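Friday, late

Finished the sleeves! Both of them, and they match, and I am far too pleased to go to bed. I've been knitting this sweater since the start of November and until tonight I had a body with two holes in it and a pile of excuses. The yarn is the Graltus wool from that shop in Vindale, the dark green one, and it has bloomed so nicely after soaking that the whole thing feels like a different fabric. I kept going back to pat it.

Tomorrow is blocking day. I've read the Hanorlow pattern notes again and they want the chest pinned out wider than I would have dared, then left alone until it is bone dry. I will try very hard to leave it alone.

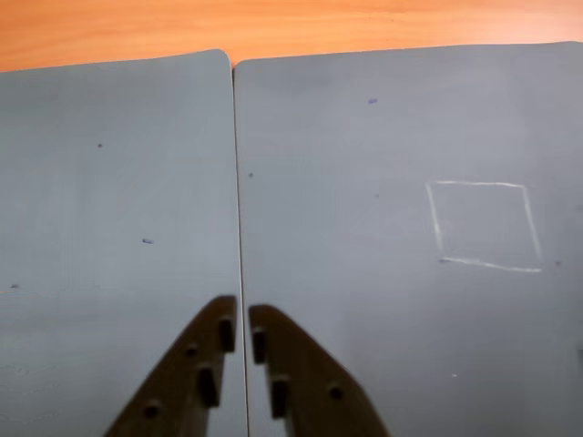 *Two gray panels on the table, side by side.*

I went with 316 stitches for the yoke in the end. Zorica Kneževič said on the phone that it sounded like a lot, and it is a lot, but the colorwork repeat needs it and oh, the colorwork! Little cream birds all the way around, beak to tail. I ripped the first row of them twice. The third time I put a marker after every bird and it just flowed – I did the whole round during one radio play and couldn't tell you a thing about the plot. 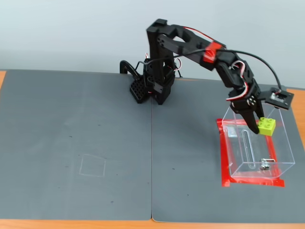 The floats on the back are still a bit tight near the left shoulder, where I was rushing before dinner. I'm hoping the soak will relax them. If it doesn't, I'll live with it, I'm not ripping those birds a third time. The neckline I love without reservation. I did the short rows at the back so it sits up properly, and when I tried it on in the hall mirror it looked like a sweater somebody would pay for.

Wrote to Knut Voß about the cuffs, whether to fold them double or keep them single.
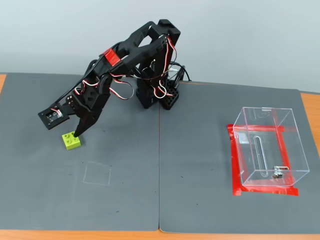 Knut Voß wrote back within minutes that double is the only way, that single cuffs go floppy by spring, and that I should sew them down with a loose stitch or I'll never get my hands through. So double it is! That means picking up the edge again, but I have 29 grams of green left and it should be plenty. He also wants to know what I'm making next, which is a dangerous question to ask me at this hour. Possibly a vest in the Wan pattern, the one with the deep ribbing and the buttons down the shoulder. I've already moved the needles to the top drawer.

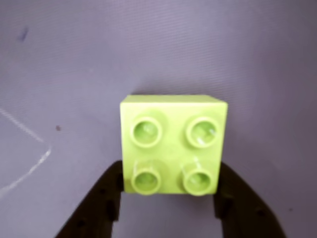

*Lime green brick, four studs.*

Must remember in the morning: wool wash, the good pins, the big towel. And weave in the ends under the arms before it goes in the water, not after like last time. Kettle's on, one more look at the birds, then bed.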